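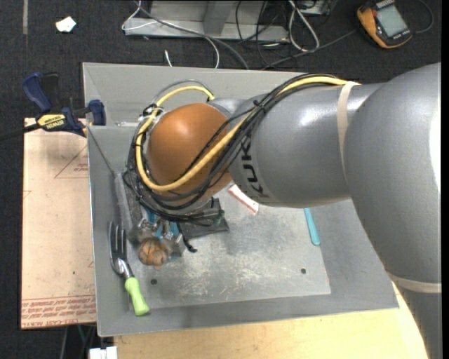 コラム|調達と現場

見積書の「102項目」を読む人はいるのか

基板実装の外注先を選ぶとき、うちの業界では見積依頼書を送る。Grutskaの調達部門が作ったひな形は102項目あって、はんだの銘柄から食堂の換気方式まで尋ねてくる。回答する側は当然うんざりするが、うんざりした顔で全部埋めてくるので、発注側は「誠実な会社だ」と思う。埋めたのが営業の新人で、前回の回答を貼り付けただけだとしても、である。

私は以前、Lovnessという中堅の受託製造会社で、この回答を書く側にいた。40ページの書類を仕上げて送ると、返事はたいてい一行だった。「単価をもう少し何とかなりませんか」。換気方式についての感想は、ついにもらえなかった。

発注側に移ってから、事情が少しわかった。項目は増えるばかりで減らない。不具合が一件起きるたびに質問が一つ足され、その不具合を覚えている人が異動しても質問だけは残る。社内の地層のようなもので、掘れば十数年前のコンデンサ騒動が出てくる。削ろうと提案すると、「万一のとき誰が責任を取るのか」と聞かれる。読まずに保管している人の責任については、あまり聞かれない。

Karppinenの購買はやり方が違った。質問は30に絞り、残りの時間で工場へ行く。6月にGrestbergのラインを見に来たときも、会議室の資料には手をつけず、部品棚の前で現場の班長と一時間話し込んでいた。湿度管理の表に空欄がある理由を、その場で聞いていたのである。書類なら「適切に管理」の五文字で済むところだ。

もちろん、出張費はかかる。ロット200枚の試作のために飛行機に乗れとは私も言わない。ただ、せめて来期のひな形からは、自分たちが一度も読んだことのない欄を消してみてはどうか。手始めに食堂の換気方式をお願いしたい。あれを毎年書いていた身として、個人的な恨みも多少ある。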